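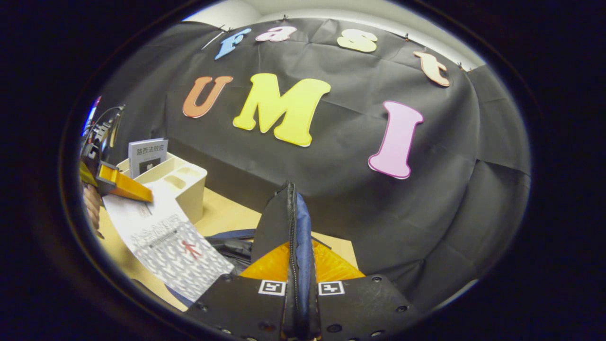
黑布上的彩色字母，拼作“fast”。

快的工程是怎么写进历史的

七月　本刊特约撰稿

战时工程的历史有一种常见写法：先讲局势紧迫，再讲一位强硬的负责人到任，接着是一串破例的决定，最后工厂按期投产。读者看完会记住一个人和一个期限。我读这类书读了很多年，越来越觉得这种写法漏掉了主要的部分，而漏掉的部分对今天办大工程的人更有用。

我想用Morkthorpe的推进剂厂来说明。它规模不算大，在一般的战争史里只占一两段，但档案保存得相当完整，往来信函、验收单、会议记录都在。通行的说法是，这座厂从平整土地到出第一批料只用了八个月，靠的是总承包商Skirer公司的现场主管敢于拍板。公司战后印过一本纪念册，就是这么写的，后来的书大多照抄。

八个月这个数字没有错，问题在于它从哪一天算起。纪念册从推土机进场那天算起，而在此之前，选址、水源勘测、铁路支线的谈判、几种主要设备的订货都已经做了很久。尤其是压缩机和高压阀门，如果等到进场以后再订，再强硬的主管也没有办法让它们早到。阀门由Kozłowski厂供应，订单发出时，厂房的最终图纸还没有定稿。订货的人按几种可能的管径各要了一部分，多出来的那些后来转作备件。这件事在纪念册里一个字也没有，我是在采购处的函件里看到的。

提前订货要承担风险，也要有人签字。当时签字的是采购处的几名中级职员，他们手里的权限有限，超过限额就得向上请示。函件显示，他们把一笔大单拆成若干小单，每一笔都在限额以内，同时给上级写了一份说明，讲清楚为什么这么拆。上级没有回信，也没有制止。按今天的审计标准，这种做法过不了关。我不想替它辩护，只想指出，工期的很大一部分是在这里省下来的，而写历史的人很少去翻采购处的柜子。

再说验收。战时工程给人的印象是什么都可以将就，先开起来再说。Morkthorpe的记录恰好相反。焊缝检验的标准在整个工期里没有放松过，倒是有一次收紧。有一段主管道做完水压试验后被要求割开重焊，工期因此后延，现场主管为此发了一份措辞很重的电报，要求放行。检验组没有放行。电报被后来的作者引用过多次，用来说明主管的急迫和魄力，引用者一般不提结果：管道还是重焊了，主管接受了，之后他在周报里把延误写得很平淡。

我认为这个细节应当改变我们对那位主管的评价，而且是往好的方向改。他发火，然后服从了一个级别比他低的部门。这说明当时的组织里有一条他也越不过去的线，他知道这条线在哪里。传记作者喜欢他发火的那一半，因为写出来好看。

同一时期，Grokholm也在建一座同类工厂，设计几乎一样，承包商是另一家，物资优先级也相同。它开工晚一些，按计划应当更快，毕竟可以照搬前一座的经验，结果却拖了很久。通常的解释是那边的负责人软弱，换过人，士气不好。换人是真的，但把人事变动当原因，我认为顺序弄反了。Grokholm的麻烦在换人以前就出现了：它的分包合同分给了30家单位，接口由谁负责没有写清楚。钢结构的一方等基础的一方，基础的一方等排水的一方，每一方的周报都说自己按时完成了任务，而整个工地没有什么进展。负责人就是在这种情况下被撤换的，继任者面对的是同样的合同，也没有更好的办法，直到几家主要分包单位合并到一个办公室里办公，情况才有好转。

两座厂放在一起看，性格解释就显得单薄了。把Morkthorpe的主管调到Grokholm去，他能做成什么样，我没有把握。他很可能也会被写成一个软弱的人。

有人会反驳说，组织安排也是人做出来的，最终还是要归到领导者身上。这话有道理，但要看归到哪一级、哪一个人。Morkthorpe的合同结构在主管到任之前就定下来了，起草合同的人在别的城市上班，从来没有到过工地。采购处的拆单，主管事后才知道。检验标准来自更上一级的技术部门。如果一定要用“领导”来解释，至少要同时谈到这三处，而它们彼此不认识，也谈不上有什么共同的愿景。

我也不赞成走到另一头，认为个人毫无作用。档案里有些事情确实是现场主管做成的。铁路支线原定由地方上分段施工，他去谈了几次，改成一家负责到底，省去了交接。冬天混凝土养护的蒸汽不够，他把办公楼的供暖停了，把锅炉让给工地，自己也在没有供暖的房间里办公。工人的来信里提到过这件事，语气是佩服的。这些我都相信，也觉得值得写。我只是希望写的人把它们放在该放的位置上，和阀门订单、焊缝记录放在同一章里，篇幅相称。

写法不对有什么害处？如果只是少数人读的书，害处不大。但是这类故事早就进了管理培训的教材，进了各种讲话稿。一个工程延误了，首先想到的就是换一个更强硬的人，给他更大的权力，让他“打破常规”。我听过不止一次这样的讨论，会上有人拿战时工程作例子，意思是当年能在那么短的时间里建成，今天条件好得多，为什么不能。说这话的人引用的总是投产日期，从来没有人引用订货日期。

这种比较还有一个漏洞，就是忽略了代价。战时工程的快，有一部分是别处的慢换来的。Morkthorpe拿到了最高一级的物资优先权，钢材、铜管、熟练焊工都先供它，附近的民用项目因此停工。镇上的一座医院扩建到一半就搁下了，战后才续上。周围农户的土地征用手续是后补的，补偿的官司打了很多年。这些账记在别的卷宗里，和工厂的档案不放在一起，写工厂史的人如果不去找，就会以为快是不花钱的。

工人付出的代价也不好算。纪念册说全厂上下以苦为乐。工地医务室的登记簿留下来一部分，字迹潦草，有的页受过潮，已经认不全。能认出来的部分里，手部压伤和眼睛灼伤占多数，夜班明显多于白班。后来夜班加了照明，登记的条目随之变少。加照明的申请是一名工长写的，前两次被退回，理由是灯火管制，第3次改成了带罩的低位灯，才批下来。我觉得这份申请和那份著名的电报一样值得收进书里。

有几位研究这一段历史的同行对我说，材料这样铺开，书就没法读了，出版社也不会要。我理解这个困难。读者需要人物，采购函件里没有多少人物，签名往往只有首字母缩写，连全名都查不到。可是困难归困难，不能因为某些人没有留下回忆录，就当作他们没有做过事。留下回忆录的人也未必在说假话，他只是站在自己的位置上，看见什么写什么。现场主管看不见订货的过程，他到任时阀门已经在路上了，他自然觉得阀门本来就该到。

我的建议比较具体。写一座工厂、一座船坞或者一条管线的历史，先做一张表，把每一种关键设备的订货、发运、到货、安装日期列出来，再把人事任免的日期列在旁边。很多流行的说法经不起这张表。我为Morkthorpe做过一张，列了100项设备，做完之后，原来打算写的那一章推翻重写。主管到任前后，到货的速度看不出变化，变化出现在更早的时候，和合同改版的时间吻合。这个吻合能不能算因果，我还不敢说死，需要再找几座同类工厂来比。

另外，凡是写工期，请写明起算日和截止日。“投产”这个词也要说清楚，是第一次点火，还是第一批合格品出厂，还是达到设计产量。Morkthorpe的纪念册用的是第一批料，没有说合格不合格。按验收单，那一批有一部分退回重做了。达到设计产量又晚了一段时间，中间停过产，原因是冷却水里泥沙太多，要加沉淀池。沉淀池在最早的水源勘测报告里就提过，当时为了赶进度删掉了。

删掉沉淀池的决定是谁做的，我没有查到。会议记录上写的是“经讨论同意”，没有列出发言的人。

——————
本网站使用Cookie以改善浏览体验。继续浏览即表示您同意我们的Cookie政策。
订阅电子通讯，每月接收新文章。您可以随时退订。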